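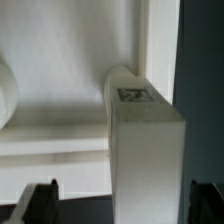 Yae Koyama wrote back at 8:40 that she would leave the old tags in place until the new sheet had been checked with calipers, and asked for the batch letter of the last print. She also wanted to know if anyone had wiped the blocks down with alcohol.

Ticket 900
Subject: Narna blocks — tags soft at the edges, gray smudges on bodies, tight fit in tray
Status: Closed, one follow-up open
Priority: Normal
Opened by: Osamu Takagi

Original report

The white Narna blocks with the arched top have three problems, and I am putting them on one ticket. I think they come from the same print run.

First, the square tags. On some blocks the black is not as crisp as it was in January. The border is fine, but the small cells inside run together a little when you look closely. I can't tell if that is the ink or the film over it.

Second, the bodies are getting marked. The plastic is off-white to begin with and the smudges are light gray, mostly low down. A dry cloth does not take them off.

Third, the blocks catch going into the white tray. They should drop in under their own weight. Right now I have to push the last 3 mm.

Batch letter is K. No alcohol that I know of. The cleaning card says water and a drop of dish soap.

First checks, 9:15

Asked Osamu to bring over a block from batch K, plus one from the batch before it for comparison. Both are printed in the same Osurora white filament, from different spools.

Measured the width across the body at the bottom, in the middle, and just under the start of the arch. The older block is on the drawing all the way up. The K block is on the drawing in the middle and at the arch, and oversize at the bottom. There is a small lip all around the base where the first layers spread on the print bed. You can feel it with a fingernail. It should have been trimmed before the blocks went out, and the sign-off sheet for K has the trim box left blank.

That covers the tray. Nothing wrong with the tray itself. Tried the older block in it and it went down without help.

The layer lines on the long sides are normal for this print. So is the seam up the side, where each layer starts and stops. Neither one affects the fit. Please do not sand them — sanding opens up the surface and it picks up dirt faster afterward.
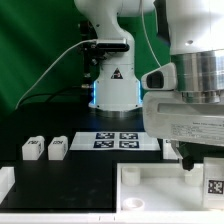 Binon Workshop / Parts and Fixtures Desk

Tags, 10:30

Looked at the tag on the K block under the bench magnifier. The print is good. The problem is on top of it: a haze in the clear film, worst at the corners. Put a drop of soapy water on it and the haze cleared, then came back as it dried. So the film is scratched, and the ink has not moved.

Checked the roll. The K tags were cut from the Ogura gloss film, which is the one we stopped ordering. Somebody found the end of a roll in the drawer and used it up. The earlier tags are on the matte film. The gloss looks sharper on day one and scratches easily, and it also throws a bright spot under a lamp.

What we are doing:

Reprint the K tags on matte film. Same artwork, same size, same numbers. Do not rescale the file to fit the page. The print dialog will offer to, and the size of the black square has to stay as drawn.

Leave the white margin on. It looks like waste but the tag is harder to read when the black runs straight out to the cut edge.

Set each tag a little below the tip of the arch, centered on the width. There is a paper jig for this in the drawer under the calipers. If a tag goes on crooked, throw it out and use another one. Do not lift it and try again, as the glue picks up dust and the corner will be loose within a few days.

Smudges, 11:20

Tried the following on the K block, low on the back where it won't matter.

Dry cloth: no change.
Damp cloth with dish soap: lighter, still there.
White pencil eraser: gone after a few strokes, crumbs brushed off, no shine left behind.
Melamine sponge: gone, but it left a polished patch. Not recommended.

The gray is rub-off from something black and soft. It sits in the grooves between layers, and a cloth slides over the top of those. An eraser gets in. Keep the eraser away from the tag.

Added to the cleaning card: "Gray marks on the body — white eraser, light pressure. Not on the tag."

Trim, 1:45

Took the lip off the base with the deburring blade, one slow pass per side, then checked the width again. On the drawing. Dropped the block in the tray and it went all the way down. Turned it end for end and tried it again with the same result.

The rest of batch K gets the same pass. Keep the blade flat to the side of the block. If it tips inward it cuts a bevel into the bottom edge and the block will rock when it stands on the table.

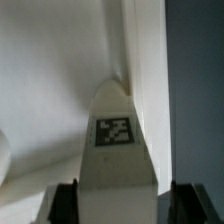
Osamu Takagi: Trimmed blocks are back and they drop in the way they used to. The eraser works. One question about the new tags — how long do they need before the blocks can be handled? The sheet that came with them doesn't say.

Parts desk, 3:05

Leave them 2 hours, standing up, nothing touching the tag. Overnight is better if you can spare them. The matte film is a bit thicker than the gloss and takes longer to settle at the corners.

Press each tag from the middle outward with a fingertip through a piece of paper. Skin oil on the matte film shows up as a dark spot and it doesn't come off well.

Osamu Takagi, 3:20

Fine, they can sit overnight. Yae has the old tag sheet and will put it in the recycling once the new numbers are matched up.

Yae Koyama, 4:10

Numbers match. Tag 6 was missing from the new sheet — I found it stuck to the back of the liner. It is on its block now.

Closing notes

Cause of tight fit: base lip not trimmed on batch K. Fixed.
Cause of soft-looking tags: scratched gloss film. Replaced with matte.
Cause of smudges: rub-off in the layer grooves. Cleaning card updated.

Follow-up still open: the blank trim box on the sign-off sheet. The sheet will be changed so the batch can't be released without it. Remaining gloss film in the drawer has been thrown away.

If a block catches in the tray again, reopen this ticket and give the batch letter and which end went in first.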